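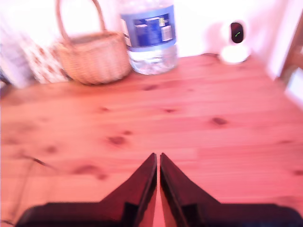 I have worn glasses since second grade, and for most of that time I treated them terribly. I set them down wherever I happened to be standing, wiped them on my shirt, and then walked the house blind looking for them. After the third scratched pair my optician, Solange Xavier (a very patient woman), sat me down and gave me a talking-to, and most of what follows I owe to her.

The big one is how you put them down. Fold the arms and rest them on the folded arms with the lenses facing up. A pine table like mine feels smooth enough, but there is always a crumb or a grain of salt on it, and that is all it takes. And pick them up by the bridge or with both hands – one arm alone will pull the frame crooked in time.
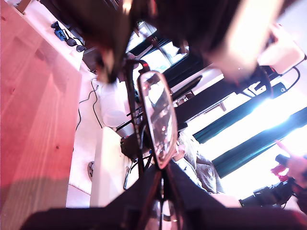 Can I clean my glasses with dish soap?
A tiny drop of plain soap is fine, in lukewarm water, as long as it has no lotion in it. Rinse the grit off first, then rub with your fingertips and dry with a clean microfiber cloth.

Now, about losing them. Pick one spot and stick to it. Mine used to be the kitchen table, but so much lands there at breakfast that I moved to a shallow dish lined with felt by the back door. It took me 40 days to stop wandering past it, I kept track on the calendar!

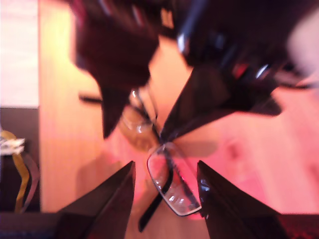
Jailson Toledo wrote in to say that felt holds on to dust and he'd sooner use an old cotton sock, washed every Sunday and folded flat in the dish. I tried it in September and I have to admit it works nicely.

Sunglasses need a home too, and please not the dashboard, where the heat is hard on the coatings. I keep mine up on a shelf.

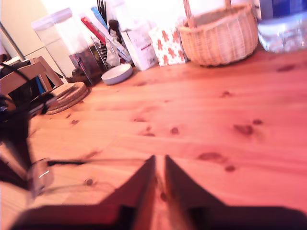 How often should the little screws be tightened?
Check them once a month, and give each one a gentle quarter turn if the arm flops. Stop as soon as you feel it resist.

The screwdriver lives in the drawer with the spare cloths. Wash those without fabric softener, by the way, or they'll smear everything you touch with them.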